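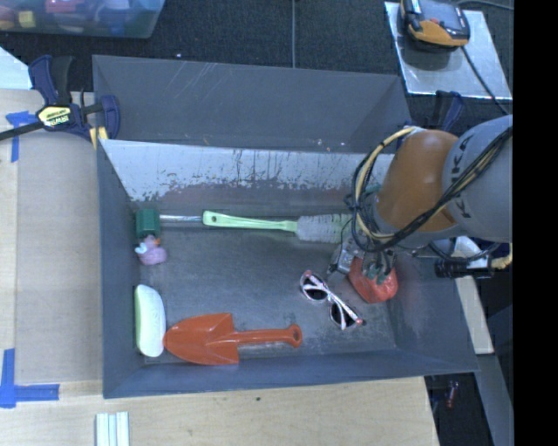

Section 4: Setting Up the Clernetti Worm Bin

Published Mar 18, 2022
By the Haltness Garden Products documentation desk

We use cookies to remember your region and show the right manual for your model. By continuing to read you accept this.

This section covers the two-tray Clernetti worm bin, from choosing a spot to the first harvest of finished castings. Read it through once before you order worms. The bedding needs to sit for several days before anything lives in it, and worms do not keep well in their shipping bag.

If you have the older single-tray model, skip 4.3 and follow the rest as written. The lid vents and drain tap are the same on both.

4.1 Before you start

You will need:

- The base with drain tap fitted
- Two trays with perforated floors
- The vented lid
- One block of compressed coconut fiber (packed inside the upper tray)
- Newspaper or plain brown cardboard, torn into strips
- A bucket that holds at least 8 quarts
- A handful of garden soil or finished compost
- Composting worms, usually red wigglers

Earthworms dug from the yard will not do. They live deeper in the ground, dislike crowding, and will try to leave the bin.

Do not use glossy magazine paper, window envelopes, or cardboard with plastic tape on it. Remove staples. Office paper is fine in small amounts but it mats down when wet, so mix it with something coarser.

4.2 Choosing a location

1. Pick a place that stays between 55 and 77 degrees Fahrenheit for most of the year. A basement, laundry room, or attached garage is usually suitable.

2. Check that the surface is level. If the base leans away from the tap, liquid collects at the back and the lower tray goes sour.

3. Leave a hand's width of space on every side so that air can reach the vents. Do not push the bin flat against a wall.

4. Make sure you can get a jar under the tap. The base legs give enough room for a pint jar. For anything taller, set the bin on bricks or a sturdy low stand.

CAUTION: Do not put the bin on top of a washing machine or dryer. Vibration drives worms into the base, where they can drown.

CAUTION: A full bin is heavy. Two loaded trays and a wet base can weigh more than 40 pounds. Put the bin where it is going to stay before you fill it, and do not lift it by the lid or the upper tray.

Outdoor use is possible in mild climates. Keep the bin in full shade and bring it in when frost is expected. From June until the end of summer, check it daily. A closed bin in direct sun can become hot enough to kill the worms in an afternoon.

4.3 Assembling the base and trays

1. Turn the base upside down and press each leg into its socket until it clicks. The legs are all the same length and can go in any socket.

2. Turn the base right side up. Push one rubber washer onto the threaded end of the tap, then pass the threaded end through the hole from the outside.

3. Put the second washer on from the inside and tighten the nut by hand. Do not use a wrench. The nut is plastic and will strip.

4. Close the tap and pour in two cups of water. Wait ten minutes. If water shows around the tap, open it, drain the base, and reseat both washers.

5. Set the small plastic ramp in the base with its high end against the wall. Worms that fall through use this to climb back up.

6. Place the lower tray on the base. The two notches in the rim line up with the two tabs. If the tray rocks, it is turned the wrong way around.

7. Put the upper tray to one side. You will not need it for several months.

Note: On bins sold with the Temasico tap, the washers are already glued in place. Fit the tap from the outside, tighten the nut, and go on to step 4.

4.4 Preparing the bedding

1. Put the coconut fiber block in the bucket and add three quarts of warm water. Leave it until it has swelled and can be crumbled by hand. This takes 20 to 30 minutes. Cold water works but takes longer.

2. Break up any hard lumps.

3. Tear newspaper or cardboard into strips no wider than a finger. You want the same volume of strips as of fiber.

4. Soak the strips for a few minutes, lift them out, and let them drip.

5. Mix the strips and fiber together in the bucket. Add the handful of soil or compost. The grit helps the worms digest.

6. Squeeze a fistful of the mixture hard. One or two drops should come out. If it streams, add dry strips and mix again. If nothing comes out, sprinkle in a little water.

7. Lay one sheet of dry newspaper on the floor of the lower tray. It keeps the bedding from dropping through the holes and will be eaten in time.

8. Fill the tray two-thirds full. Do not press it down.

9. Put the lid on and leave the bin alone for 4 days.

Bedding often warms up a little during this time. Before adding worms, push your hand into the middle. It should feel cool. If it feels warm, wait another two days and check again.

If your tap water is strongly chlorinated, let it stand overnight in an open bucket before use. This is good practice for later watering as well.

4.5 Adding the worms

1. Open the shipping bag as soon as it arrives. Some worms may look thin and dry. They usually recover within a day.

2. Make a shallow hollow in the center of the bedding and tip the whole contents of the bag into it, including the packing material.

3. Do not cover the worms. Leave the lid off and a light on in the room. Worms avoid light and will work their way down by themselves.

4. After an hour, remove any that are still lying on top and not moving.

5. Cover the bedding with a damp sheet of newspaper and put on the lid.

6. Leave the room light on for the first two nights. Without it, new worms tend to wander up the sides and out through the vents.

Do not feed for the first three days. There is enough in the bedding to keep them going.

4.6 First feeding

Start small. The most common trouble with a new bin is too much food.

1. Chop a cupful of scraps into small pieces. Good first foods are melon rind, lettuce, banana peel with the sticker removed, and used coffee grounds with the paper filter.

2. Lift the newspaper cover at one corner and bury the scraps just under the surface.

3. Replace the cover and the lid.

4. Check after a week. If most of the food is gone, feed the same amount at the next corner. If it is still there, wait.

Work around the tray from corner to corner. When you come back to the first one, it should be empty of anything you can recognize.

Do not add meat, fish, cheese, cooking oil, salted food, or pet waste. Go easy on citrus and onions. Crushed eggshell can go in at any time and keeps the bedding from turning acid.

4.7 Draining the base

Open the tap once a week with a jar underneath. In the first month you may get nothing at all. Later, expect a few spoonfuls of brown liquid. Thin it with plenty of water and pour it on ornamental plants. Do not use it on anything you plan to eat raw.

If more than a cup comes out in a week, the bedding is too wet. Add dry cardboard strips and hold back on melon and cucumber.

4.8 Adding the upper tray

Add the upper tray when the lower one is full to within an inch of the rim and the material looks dark and crumbly.

1. Stop feeding for one week.

2. Take off the cover sheet and level the surface by hand.

3. Prepare fresh bedding as in 4.4 and fill the upper tray one-third full.

4. Set the upper tray directly on the material below. The two must touch or the worms will not cross.

5. Put all new food in the upper tray from now on.

Most of the worms will move up within two months. You can then lift out the lower tray, empty it, rinse it, and use it as the next upper tray. Pick out any worms left behind and return them to the bin.

4.9 Common problems

Bad smell. Too much food or too little air. Remove uneaten scraps, fluff the bedding with your fingers, and mix in dry strips. Stop feeding until the smell has gone.

Small flies. Food is exposed. Bury it deeper and lay a thick pad of dry newspaper on top. Replace the pad weekly until the flies stop.

Worms on the lid. A few are normal, especially before rain. Large numbers mean the bedding is too wet, too hot, or too acid. Check in that order.

White threads on food. This is mold and does no harm. The worms will eat it.

Tiny white worms. These are potworms. They are harmless but point to acid conditions. Add crushed eggshell.

Tap will not drain. Castings have settled behind it. Open it fully and clear the opening with a wooden skewer. Metal wire can split the seat.

4.10 Replacement parts

Order by part number through your dealer or from Figueiredo, who stock parts for all bins in this series. The washer and nut set is part 195. Trays are sold singly, with no lid. When ordering a lid, state whether your bin has round or slotted vents, as the two do not interchange.

Section 5 covers harvesting, storage of finished castings, and moving the bin.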